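Workshop notebook, Planting and Tools Room
Entry dated 14 January 2025
Subject: table set-up, potted tree, hand tools and tool bag

Continued from the previous entry, which stopped at the delivery of the soil sacks.

The sacks have been moved to the lower shelf in the store and are to stay there until the potting-up date is agreed. The shelf is rated for the weight. Colleagues taking from an open sack should fold the top over twice and clip it. One sack was left open over the break and the mix had dried out at the top to the depth of a hand. It was remoistened and can be used for the trays, though not for the tree.

Item 1. The tree.

The tree from Hiria has been entered in the plant book under number 149. It remains in the black plastic pot in which it was supplied. The question raised before the break was whether it should go straight into a larger container. The decision for the present is to leave it as it is. The roots were checked at the drainage holes on arrival and none had come through. The pot is narrower at the foot than at the rim and is a little light for a plant of this height, so it should be carried with one hand under the base and never by the trunk.

Watering is to be done at the sink and the pot left to drain there for 10 minutes before it goes back on the table. The table finish is good but it has already been marked once at the window end by a wet saucer. The mark came out with wax. A second one may not.

Leaves are to be wiped with a damp cloth only. Leaf shine is not to be used. The can of it that was in the cupboard has been removed.

Item 2. Hand tools.

The hand cultivator with the wooden handle has been passed for use. The tines were checked for bend against the steel rule and are true. The handle was turning slightly in its socket when the tool was received and has been reset with epoxy. It was left for 2 days before being handled. No movement since.

Two further remarks on the wooden handles in general. Linseed oil is to be applied thinly, left, and wiped off. The oil put on in the last round was too heavy and remained tacky, and the handles collected soil and fibers from the bag lining. Those have been cleaned back with fine paper and oiled again. The rags used for this must be laid flat outdoors to dry and must not be put in the bin in a ball. This is a standing rule and is repeated here for the benefit of colleagues who have joined since May.

The trowel supplied by Ruchti has a loose ferrule and is set aside for return. The order number on the slip is 859. The slip is pinned inside the cupboard door.

Item 3. The tool bag.

The cream canvas bag with the green trim is now the working bag for this table. The earlier bag, from Kutura, had gone at the bottom seam and has been kept for its buckles. The present bag stands upright on its own base. The front is divided by stitching into pockets, and it is proposed that the short tools go there and the gloves inside.

Order of packing, as tried this morning: gloves and twine first, at the bottom; then the pruners, closed and with the catch on; then the hand tools, heads down. With the heads up the bag became top-heavy and the tines caught the lining. Nothing wet goes into the bag. The lower green band will show soil before anything else does and should be brushed when dry. Washing the whole bag is to be avoided until it has been established whether the green dye runs. A test on the inside of the hem with a white cloth and warm water is on the list for next time.

Item 4. The table.

The table is to be used bare for dry work – sorting, packing, checking, labeling. Potting and anything involving loose soil is done on the oilcloth, which hangs on the back of the door. Tools may be laid on the bare wood with the handle toward the person working and the metal away, and are not to be dragged. The finish is glossy and shows every scratch under the ceiling lights.

State of the table at the time of writing, with the cultivator laid out in front of the tree and the bag at the right:

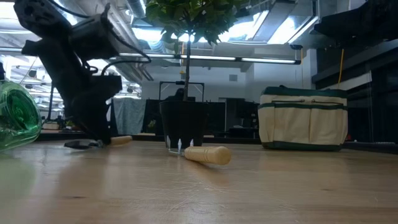

Vinzenz Wieser: I would ask that we reconsider leaving the tree in the supplied pot. I have no objection to waiting until the days are longer, but a plant with that much leaf on a thin stem will tip over sooner or later, and then we shall be repotting it in a hurry and on the wrong surface. A clay outer pot one size up would hold it steady without disturbing the roots. There are several in the store from the Temen project, and they only need scrubbing. On the tools, I agree with heads down in the bag, except for the cultivator. The tines have gone through canvas before. I would put a cork or a piece of split hose over the points, or carry it separately.

Reply entered the same afternoon. The suggestion of a clay outer pot is accepted. One is to be scrubbed, soaked and dried before use, and a layer of gravel put in the bottom so that the inner pot does not stand in water. The outer pot must have felt pads underneath before it goes on the table.

On the cultivator, split hose is preferred to corks, which were tried on the hand forks and dropped off in the bag. A length of old hose is in the drawer below the vise. It should be cut long enough to cover the bend of the tines as well as the points.

Outstanding:

Dye test on the bag hem.
Return of the trowel to Ruchti.
Felt pads, large size, to be ordered. The small ones in the drawer have lost their adhesive.
Labels for the store shelf. The present ones are in pencil and are difficult to read – waterproof pen next time.
Wax for the table. The tin is nearly empty.

Plant book updated under 149 with the note on the outer pot. Epoxy returned to the flammables cabinet and the date of opening written on the tube.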